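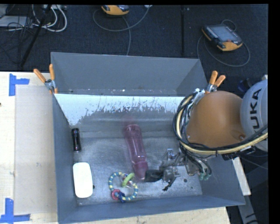
Picking trial on the two-bin table, mixed household objects.

Progress report to Cirberg
Trial of the Gukovik picking kit at the Kennedy workshop
March 30, 2021
Prepared by Divya Krishnan. Test bench and logs by Sowmya Fernandes.

1. Where we are

The review of the Gukovik kit is now in its second phase. In the first phase we installed the kit and learned how to run it with the standard objects which the supplier recommends. In the present phase we use objects of our own choice, mixed in one bin, and we let the kit decide which one to pick. The third phase, in the packing hall at Dironport, is planned for July and depends on the decision we ask from you in section 6.

The work is on schedule. We lost three working days when the air supply in the building was repaired, and we recovered them by running longer sessions afterwards.

2. What was done in this period

We made 2,133 pick attempts. Of these, 1,690 ended with the object held by the gripper and released in the other bin, which we count as a success. The remaining attempts are divided by cause in the next section.

The object set was changed every week. We wanted things that a small warehouse really handles: bottles, flashlights, small toys, and boxes with smooth sides. Pieces like the ring-shaped baby toy, with its beaded loop in teal and pale yellow and smaller parts attached to it, were included on purpose, for the reason that the supplier's own set has only simple closed shapes.

The bins are held together with spring clamps where they meet. The kit comes with a fixing plate for this purpose, but the plate is made for a deeper bin than ours. The clamps have worked well enough and we propose to keep them until the end of the review.

3. Problems found

Wrong grip point. This is the largest group of failures. On translucent objects the software often places the grip too near to one end. The object is then lifted at an angle and turns in the fingers. The supplier has confirmed that clear and half-clear plastic is a known weak point, and has promised an update, but did not give us a date.

Objects close to the wall. In 208 attempts the kit refused to pick, and the log shows "no safe approach". Most of these were objects lying along a side wall of the bin. For a hall where nobody stands near to push the object to the middle, this matters. Sowmya Fernandes tested a slower approach with a different wrist angle and it helped with flat objects. With thin standing objects it made no difference that we could measure.

Lost objects. In 162 attempts the object was gripped and then dropped before release. The ring-shaped toys are over-represented here. If the finger closes on one bead only, the loop slides out.

Wear. The near bin has scratches on its floor, and the band along its back side has a ragged lower edge, with flecks and streaks. We do not consider this as damage from the kit alone, as the bins were in use before the review. We will start the next phase with new bins so that wear can be judged properly.

4. Opinion on the kit as a product

The installation guide is clear and the parts were complete. The setup took two of us one and a half days, against the one day that is promised. The calibration procedure is good, and after a restart the kit found its position again each time without our help.

The software screen is less good. Error messages are short and in some cases the same message is used for two different faults. We had to write our own list to know which one we were seeing. The list is attached to the logs and we also sent it to the supplier – they thanked us and asked to use it.

Support answered our questions normally the next working day. One question, about the force limit of the fingers, is still open after three weeks.

5. Budget

Spending is within the approved amount. The travel line was not used and we would like to move it to spare fingers and new bins. No additional money is requested for this phase.

6. Decisions requested

a) To approve the move of the travel line as described in section 5.

b) To confirm if the Dironport phase should start in July with the present software, or should wait for the update on translucent objects. Our preference is to start with the present version on opaque goods only, and to add the bottles later.

c) To agree on the minimum success rate for the packing hall. The original plan speaks only of "reliable operation", and we need a number before the first day there.

7. Next steps

Until your answer we continue with the present table and object set. Sowmya will repeat the side wall tests with the slower approach, this time with all object types. I will prepare the risk assessment for Dironport and send a draft to your office together with the full logs.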